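Search articles, people, places
Home & Habits > Linen and Laundry
7 min read

The Slow Art of Folding a Cloth

By Jerome Cabrera

My grandmother kept her tea towels in a drawer that stuck in damp weather, and to get at one you had to put your hip against the dresser and pull with both hands, which meant that half the time the whole drawer came out and you were left standing in the kitchen with a lapful of linen. She never minded. She would take the lot over to the table, shake each one out, and fold them all again while the kettle boiled. I must have watched her do it a hundred times before I thought to ask how it was done, and by then I was a grown man with a flat of my own and an airing cupboard I was ashamed to open.

I have been thinking about that drawer all summer, partly thanks to Uliana Marchuk, who spent twenty-odd years in the linen room of a hotel and now teaches a Saturday morning class above the wool shop in Flarkham. I went along expecting to stay for a cup of tea and came home at half past two with a bag of folded napkins and a good many opinions about hems. There were retired people there, and a young couple who had just moved in together and were already disagreeing about bath sheets, and a very quiet man who folded beautifully and went home without telling anyone his name.

Uliana starts everyone on the same thing, a plain square cloth in one colour. No stripes to follow, no pattern to tell you which way is up. You lay it down, you find a hem, and you follow that hem along with your fingers until you come to a corner. It sounds like nothing at all. I found three corners in the time it took the woman next to me to fold four cloths, and the last corner was underneath, where it had been all along.

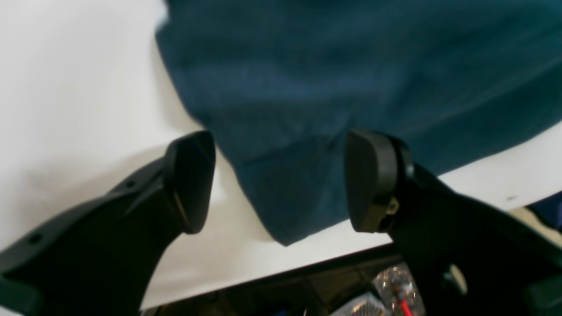 How often should you wash the cloths you use in the kitchen?

Once a day if they have been used for wiping up food, and every couple of days if they have only dried clean plates. Hang them up open in between, as a cloth left in a damp heap will smell long before it looks dirty.

Back to the class, where we had moved on to surfaces. I had never given the table a moment's thought. At home I fold on the bed, like most people I know, and Uliana was very kind about this but also very firm. A bed gives. You press a crease into it and the mattress presses back, and the duvet wrinkles up underneath and takes your nice straight edge with it. A table holds still. It also lets you hang part of the cloth over the side for a moment so that its own weight pulls it straight, a trick I had seen my grandmother use and had always taken for untidiness.

Mebrat Belay, who runs a small guest house called Wurero out on the coast road, told me she cleared a sideboard out of her back kitchen just to make space for a proper folding table, and that it is the best thing she has done for the place apart from the boiler. She folds standing up, with the radio on, and she does her towels last because they are the easiest and she likes to finish on something pleasant. I do mine first for much the same reason, so there we are. 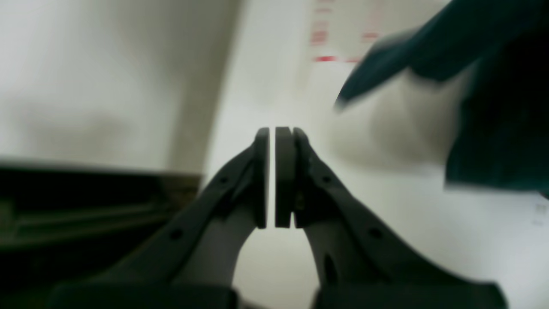
Colour matters more than I would have guessed when you're learning, and I've come round to the view that a beginner ought to have at least one really dark cloth. I had gone out and bought cream ones, very pretty, and then spent an evening losing the edges of them on a cream tablecloth. Put a dark teal against bright white and you know where it is even when it's only a blurry shape over to your right and you're looking at something else. Later on you can fold cream on cream with your eyes shut, or so Uliana says, and I'll let you know when I get there. Dark cloths do show every bit of fluff, mind you, so wash them with their own kind and keep them well away from anything new and white and woolly.

Then there's the matter of thirds or halves. My grandmother was a thirds woman. You bring one long side in, you lay the other over it, and then you fold the strip down to whatever length suits your drawer, with the raw-looking edges tucked inside and a smooth fold facing out. Mebrat does halves and halves again, which is quicker, and she has beds to make. I've tried both and gone back to thirds, though I suspect that's only loyalty. 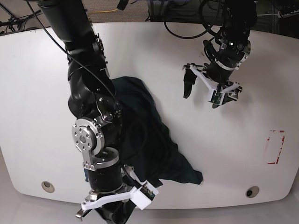 Last updated: 13 Aug 2023

A cloth in a crumple is a discouraging sight, and my instinct has always been to grab it by the middle and hope. The better way is to go looking for whichever point is sticking out. There is nearly always one, a little flap of a corner lying clear of the rest, and if you take hold of that and lift, a good deal of the muddle drops out by itself. Give it one shake, run your other hand down the nearest hem to the next corner, and lay it flat. Smooth from the centre outwards with the side of your hand. If you have been spinning at 1,000 or more you may find the creases rather set, in which case a light spray of water and five minutes' patience will do as well as the iron.

I've planed down my own sticking drawer, by the way, and lined it with brown paper. The tea towels go in on their sides now, folds upwards, so I can take the one I want without disturbing the others. Uliana's classes start again after the summer break and run until the second week of December. Bring a few cloths of your own, washed please, and something to drink out of, as there are never enough mugs.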